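Projects > Rolar arm > Faults and safety FAQ

27 October 2024
By Sidra Niazi

I've had plenty of messages since I wrote up the Rolar arm's wrist fault, so I've put my answers in one place. I'll add to them as I go.

What went wrong?

The wrist joint lost its zero. We were running bottle pick-ups in Graltura, our simulator, and after a reset the arm carried on as though its wrist was level when it was a long way off. It then planned a perfectly tidy lift in the wrong direction. Out of 200 runs, 34 went bad like this – far too many for something I'd already signed off!

How do I know if mine's doing it?

Check the wrist camera before you check the logs. The logs will happily say everything's fine (mine did, for days).

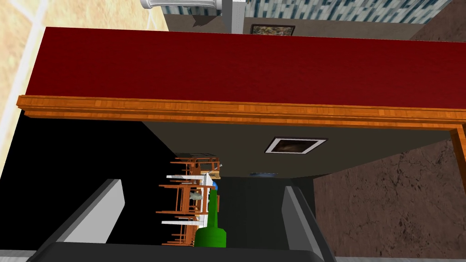 I always look for upright things first, and a room with furniture in it makes that easy. Chairs are brilliant for it, and so are tabletops and pictures on walls. If the room lies sideways while the green bottle still stands neatly between the open fingers, you can't judge the wrist from the bottle alone, so compare the camera's tilt with the angle the controller reports. A tilted view is fine if the two agree. If the controller says zero and the chairs say otherwise, stop there and don't close the gripper.

Could it hurt somebody?

In the simulator, no. On the real arm, yes, and please take that seriously. A wrong wrist angle means the elbow can swing out where you're not expecting it. Keep everyone outside the guard and have a hand on the stop button for the first run after any reset.

Is there a fix?

Yes – Harawira 9 re-homes the wrist after every reset and won't move until it's done. I ran another 88 pick-ups with it and didn't get a single bad lift.

I'm stuck on the old version. What now?

Home the wrist by hand after each reset. It's dull, but it works.

Does it affect the Pleltevance gripper too?

I haven't tried it, sorry. The fault sits in the wrist, so I'd assume yes until somebody shows me otherwise.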